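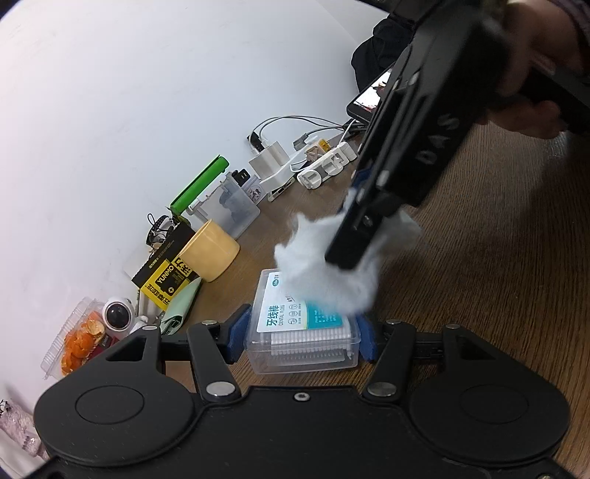 치실 통과 솜 뭉치, 핸드 그리퍼 두 대로 진행하는 수집 작업.

책상 하나, 손에 드는 그리퍼 두 대. 테르크포트(Terkport)의 집안일 데이터 수집은 이 정도 규모로 돌아간다. 2021-10-14 오후, 작업 사이사이에 담당자를 붙잡고 급히 물었다. 메모 위주라 거친 점 양해 바란다.

목표부터. "과제당 시연 1000개요. 지금 과제가 14개니까 갈 길이 멀죠." 하루에 얼마나 나오냐고 하자 바로 숫자가 나왔다. "잘되는 날 215개. 안 되는 날은 말 안 할래요."

물건은 일부러 평범한 걸로 고른다고. 통, 휴지, 솜 같은 것들. "딱딱한 건 금방 배워요. 문제는 부드러운 거. 잡을 때마다 모양이 달라지니까 같은 시연이 하나도 없어요. 학습하는 쪽에선 그걸 좋아하는데 모으는 사람은 죽을맛이고."

휴지는 특히 손이 많이 간다. 한쪽이 잡고 다른 쪽이 받는 동작, 힘이 세면 찢어지고 약하면 빠진다. 실패한 것도 버리지 않고 따로 표시해 둔다고 했다. 6월까지는 다 지웠는데 그게 제일 아깝단다.
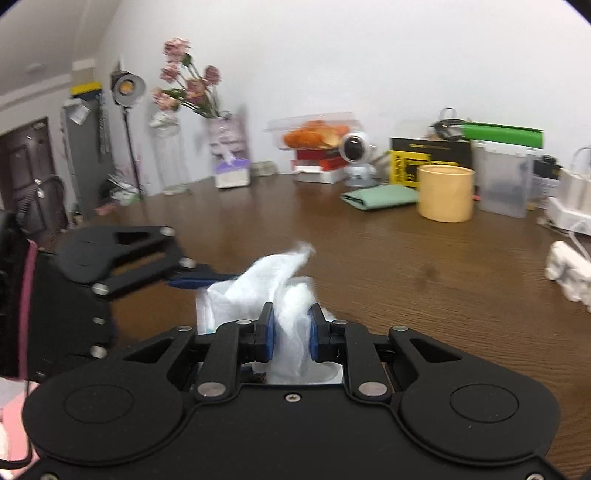 책상은 왜 안 치우나

주변 물건은 그대로 둔다. 초기 데이터는 깨끗한 책상에서만 모았고, 그걸로 학습한 모델은 옆에 컵 하나만 놓여도 헤맸다고. "실제 집은 다 어질러저 있잖아요. 케이블도 있고, 먹던 것도 있고." 물건 배치는 시연 5번마다 조금씩 바꾼다. 규칙은 그거 하나.

속도 얘기도 나왔다. 사람이 익숙해지면 손이 빨라지는데 이게 골치. 너무 빠르면 영상이 흐려져서 쓸 수 있는지 다시 봐야 한다. 그렇다고 일부러 천천히 하면 동작이 어색해진다. "그냥 평소 속도로 하라고 해요. 근데 평소 속도가 뭔지 다들 까먹어요."
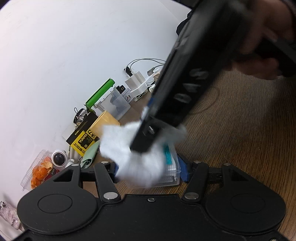

울렐(Ullel) 쪽에서는 양보다 다양성이 먼저라고 했다. 같은 책상에서 천 번보다 다른 집 열 곳에서 백 번씩이 낫다는 얘기. 담당자에게 그대로 전하니 고개를 끄덕였다. "맞는 말인데, 집 열 곳을 누가 빌려 주나요."

다음 과제는 수건 접기. 수집본은 프롤람톤(Prolamton) 형식으로 정리 중이고 공개 시점은 미정이다. 여기까지 듣고 나니 다시 작업 시작한다고 해서 인터뷰는 거기서 끊겻다.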